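Jan 17, 2026 — staff

Fuel pumps, quick talk with the builder at Rotich

We caught the Haris shop's lead tuner between dyno pulls. Hurried. He had a car strapped down and one eye on it.

First question — why swap the old intercooler for the Jokel core? "Heat soak. Third pull, it was done. Now it holds." Power? "339 at the wheels before. Didn't chase more, wanted it steady."

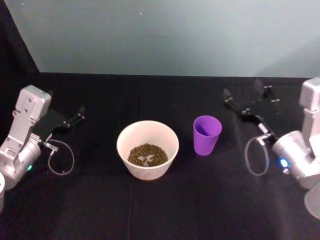 On cost

"Core and pipes ran 1,191. Clamps, couplers, coolant, call it 300 more." He shrugs. Cheaper kits exsist, he says, but the end tanks crack.

And street use? "Drive it. Check the clamps after a week — everbody forgets." 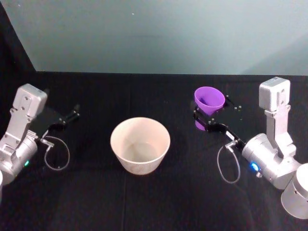 Bowl-side view, two arms and a black tabletop.

Contact Anance | © Anance | Back to top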